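4. Collecting the Demonstrations

September – posted by the Vestell project group
17 shares – 4 comments

I'll say up front that this was the part of the project I enjoyed most, and also the part where I made the most mistakes. If you only care about the policy and how well it learned, skip to Section 5. If you're planning to collect your own data for cloth handling, stick around, as I'd have loved to read a section like this one before we began.

4.1 Why we moved away from remote control

Our first plan was plain teleoperation. The operator sat at a desk with the Brillon controller, watched two video feeds, and drove the arm through the task. For blocks and cups this is fine, and our older results were all gathered that way. For fabric it was miserable. You can't feel when a blanket has started to slide, so you squeeze too hard, drag the whole pile toward you, and then spend the rest of the episode fixing what you did. I ran most of those early sessions myself and I got better at it, but never good.

The other trouble was where the arm lived. It's bolted to a bench, and everything we wanted to teach it happens in bedrooms and living rooms, with curtains and low furniture and whatever else people keep there. We could have carried cloth to the bench (and we did, for the first 20 episodes), but the demonstrations all ended up looking alike, with the same gray top and the same lighting.

So we switched to showing the task by hand. The person holds a gripper with the same finger shape as the robot's, does the job directly, and the tool logs its own motion along with the video from its camera. We call our version Niazi. It's light enough to use for a whole morning, although my wrist had opinions by lunchtime. Figure 1 is a view from the tool's camera during cloth work in a home, with satin and plush on the same shape.

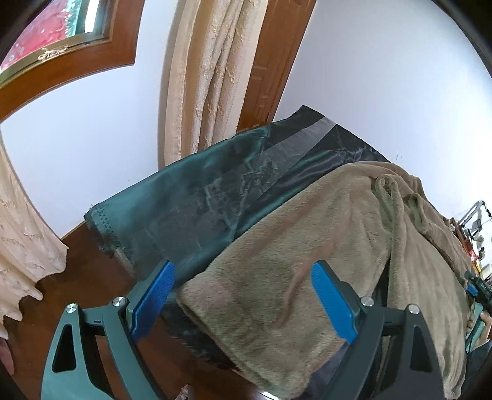
Getting the motion out of the recording was easier than I'd feared. We track the tool's pose from the video plus the inertial readings, and read the finger opening from an encoder in the handle. When tracking failed, it was nearly always from holding the camera too close to a plain surface, so we asked people to begin each episode a little way back, wait for the tone, and then move in. That one habit saved us a lot of wasted takes. I wish we'd started with it!

4.2 The task and what we told people

An episode goes like this. There's a low item of furniture or a box with one or more pieces of cloth on it. The demonstrator picks an edge or a fold, closes the fingers on it, and moves it to where it ought to be. After that comes the next edge, and so on until they'd be happy to leave it. We didn't define "neat" beyond that. I argued for a strict definition early on and lost, and I've since come around – people agree on a tidy blanket far more than I expected, and the small differences between them seem to help the policy.

We did give a few rules. Use only the tool and keep your free hand off the cloth. Don't rush. If you drop an edge, pick it up again and carry on, and leave the recording running. That last rule mattered a lot to me. In the teleoperated set we had thrown out every episode with a slip in it, and the policy trained on that set had no idea what to do when it lost its grip. It would carry on through the air with nothing in its fingers, very politely, and then open them at the goal.

Fabric choice we left fairly open. Slippery cloth and fuzzy cloth behave so differently that I'd suggest including both from day one. With a slippery one, you want to come in low and pinch an actual edge, and a hem is your friend. With plush you can grab nearly anywhere on the surface, but the tool tends to bring up more than you meant to take. Layered cloth is the hardest of the lot: you have to lift the top piece without dragging the bottom piece along, and demonstrators who were otherwise very smooth slowed right down for it. We kept their pauses in the data. Cutting them made the motions look nicer on a plot and made the robot noticeably worse at layers.

4.3 Cleaning up and converting

We kept 102 episodes after review. An episode was dropped if tracking was lost for more than a moment, if the free hand moved the cloth, or if the task was plainly abandoned. Seeing a hand near the border of the view was fine, and we made no attempt to mask it out. I did try masking on a small batch, on a slow Monday, and it made no difference I could measure.

The surviving episodes went through Skandeo, our conversion script, which maps the tool's path onto the arm and checks whether the arm can follow it. Some couldn't be followed as recorded. People lean and reach around things in ways a fixed arm won't, and the usual failure was a wrist angle past its limit near the end of a long pull. For those we allowed the script to shift the arm's base by up to 20 centimeters in simulation and try again. Most were rescued this way, and the rest we set aside. We also slowed each path slightly before training – a person can whip a blanket across a box quite happily, while our arm really shouldn't.

One detail that's easy to miss: the delay between the camera and the finger encoder has to be measured for each tool. Ours differed between units, and for a while we had a policy that closed its fingers just before it arrived. I spent days looking for the cause in the network. Filming the fingers opening and closing a few times, then lining up the two signals, takes a minute and fixes it.

4.4 How the two sets compare

For the comparison in Section 5 we train the same model on each source alone and then on both together. The teleoperated episodes are cleaner in one sense, as every motion in them is something the arm has really done. The handheld ones are faster to collect, more varied, and full of small recoveries. I went in rooting for the mix and I'll admit that colors how I read the results, so please do look at the tables yourself before taking my word for it.

Contact: the Vestell project group | Copyright Vestell, all rights reserved | Back to top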